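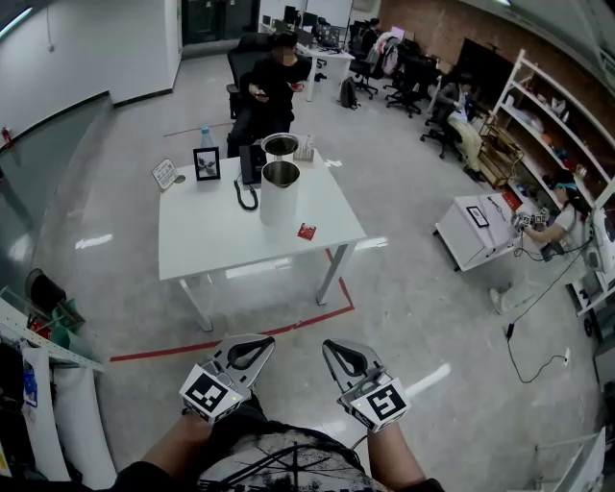
Both hand-held grippers up, marker cubes at the base, desk phone next.

I have spent a good part of the winter pretending to have fewer fingers than I do. The project is called Kusuma, and the pitch is simple enough: a person holds two grippers and does chores at a table, we record it, and a policy learns to do the same chores on a robot arm that has never met a telephone. The cubes on the grippers carry printed markers, which is how we work out where each hand was at any given moment.

The question I wanted answered was whether a messy table helps. Our first batch, back in September, was recorded on a table so tidy it could have been in a furniture catalog. The policy trained on it was superb on tidy tables. Put a water bottle near the back and it behaved like a houseguest who has found the good china.

So for the second batch we let things pile up. Same task, which is to pick up the phone handset and put it back on its cradle, but with pots, cards, packets and whatever else had washed up that day. I ended up with 836 usable demos. I cut the set to 700 for training so it would match the tidy batch, and kept the rest for checking.

On a cluttered table, out of 9 tries each, the tidy policy managed 2. The messy one got all nine, and I promptly distrusted it. I moved the phone to the other end of the table and ran it again, and it still got there, although it took the scenic route and set the handset down backward once. I'm counting that as a success. My spreadsheet, my rules.

Nine tries is a small number and I know it. The other thing I haven't untangled is that I was simply better at holding the grippers by the second batch. Some of what looks like clutter helping may be me no longer fumbling the handset. The fix is to go back and record the tidy set again with my current hands, a sentence that made me want to lie down.

Next up is the same comparison with the lid task, once my forearms forgive me.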